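Feb 6, 2025

Attendance cards, Vurnel district. Second pass.

Started again from the raw cards, after the newsletter draft came in with the line "3,000 people in Vurnel have found their way back to church." I can't find the 3,000. It isn't in the cards or in the sheet Zuvetti typed up for us, and it isn't in the October report either, which only says "growing interest among young families." My guess is that someone said it out loud at a meeting and it got rounded up on the way to the page. Until I see a source I'm treating it as a rumor.

What we do have is 2,063 cards, from the eight congregations that agreed to hand them out. After matching on first initial, birth year and street, that drops to 1,494 people. So a good share of the "growth" is people filling in a card twice, which I can well believe. The card was on every seat every week and nothing on it says to fill it in only once. I did it myself at the Thân chapel without thinking.

The match is crude. A father and son with the same initial and a typo in the year would be merged. A woman who moved across town in the fall would be split in two. I went through one shoebox by hand and found both kinds of mistake, more of the second than the first. I'd trust the lower number to within a handful per congregation and no closer.

Bigger trouble is the question itself. "Have you returned to church?" Returned from what? Some of the older people ticked yes and then wrote underneath that they'd been away for the winter with their daughter. One wrote "never left, only my knees did." Those are sitting in the yes column right now, next to a man who hadn't been inside a church since his confirmation. You can't put those together and call it revival. You can't call it decline either, before anyone quotes me.

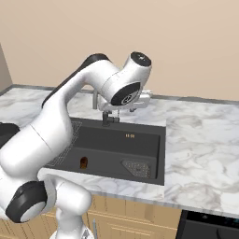 Ilse Brandvold
Survey desk and card checking

Went back over the Zeltness pages in the afternoon. Zeltness is the one everybody points to, because the hall is full and you can see it's full. But the other church on that side of the river shut its doors in October and its people had to go somewhere. I asked for the old membership roll to compare against and was told it's in a box. Fine, but then we can't say Zeltness grew. We can say Zeltness is full.

Same problem in reverse at Thân. The cards show a drop, and the draft explains it with two paragraphs on phones, sports practice and the loneliness of modern life. May all be true. The service time also moved an hour earlier in the fall. I'd want to rule that out before blaming the whole culture.

A word on the loneliness part, since I expect to be asked. The card has one item on it: "Do you often feel alone?" yes/no. The yes answers are high and it would be easy to make a chart that scares people. But the cards were filled in during the quiet after the sermon, and at more than one place the sermon that month was on loneliness. I don't say the people who ticked yes aren't lonely. Some of the notes in the margin are hard to read and I put the box down for a while. I say the yes/no tells us very little about whether it's worse than before, having never asked before. The margin notes should go to the pastors, with the congregation marked and nothing else, and stay out of the newsletter altogether.

Zuvetti's typing: mostly good. Blank answers were entered as "no" on the early sheets and as blank on the later ones. They've agreed to redo the early ones. No charge, they say. Will believe it when I see the invoice.

To do
- Pull the 3,000 from the draft or get whoever wrote it to show me where it's from.
- Recode "returned" as three groups: away under a year, away longer, can't tell. Expect the last pile to be the biggest.
- Ask again about the box with the old roll.
- New card wording. "When did you last come to a service before this month?" is dull, but I can do something with it.
- Check whether Vurnel town counted the Christmas concert as a service. Suspect yes.

Cards are back in the cabinet, Thân on top. The second shoebox still isn't hand checked.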